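June
By the Plarby help desk

Section 4. Setting up entries and non-runners

Do this before your first race day. Needs the yard login, not the owner one. Owner logins can look but can't change anything.

Adding a horse

1. Open Plarby, tap Yard, then Horses.
2. Tap Add. Type the name exactly as on the passport, apostrophes included.
3. Fill in age, sex, and last run. Leave the rating blank if it hasn't got one yet. Don't put 0.
4. Save. Horse goes to the bottom of the list, drag it up if you want.

Note: names over 16 characters get shortened on the phone screen. Full name still prints on the sheet.

Making an entry

5. Tap the horse, then Entries, then New.
6. Choose the course. Laddale and Vivbridge are at the top, the rest are alphabetical.
7. Pick the race. Check the distance. Vivbridge has two novice chases on the same card most months and they look the same in the list.
8. Add jockey, or To Follow.
9. Tap Confirm. Wait for the tick before you close the app.

CAUTION: Plarby is your own record. It does not enter the horse with the racing authorities. You still have to do that the usual way.

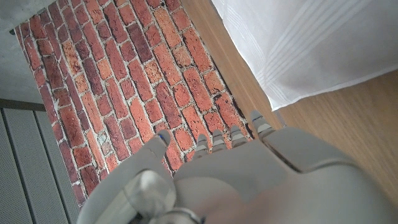
Yard colours come up the first time you open the entries sheet. Pick a main colour and a second one for the sleeves, then a background. Plain is best. A red brick pattern like the one on the mat under that pale grey hand makes small print hard going, and owners will be reading this on a phone at the rails. Light grey works. Colours can be changed later under Yard, Look, and it won't affect anything already printed.

Taking a horse out

1. Open the entry and tap Withdraw.
2. Choose a reason: Ground, Vet, Travel, Rerouted, Other. Other needs a few words.
3. Choose who gets told. Owners is ticked already. Untick it if you want to ring them first, most would rather hear it from you.
4. Tap Send. No undo on this.

Messages usually arrive within a minute. Up to 50 owners per horse, after that make a second group or they wont go.

If the horse is switched to another race use Reroute, not Withdraw. Withdraw shows it as a non-runner on the owners page and you will get calls.

Seok printers

Turn the printer on first, then Plarby, Settings, Printer, Seok. If it doesn't show, turn both off and start agian in that order. Paper goes in face down.
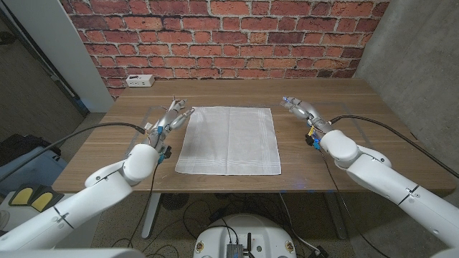

White cloth napkin laid flat on a wooden table, brick wall behind.

Morning check

Look at the list by 9 am on race days. Anything in amber hasn't been confirmed. Anything in red is missing a jockey or a weight. Tap it, fix it, save.

Box times are separate. See section 5.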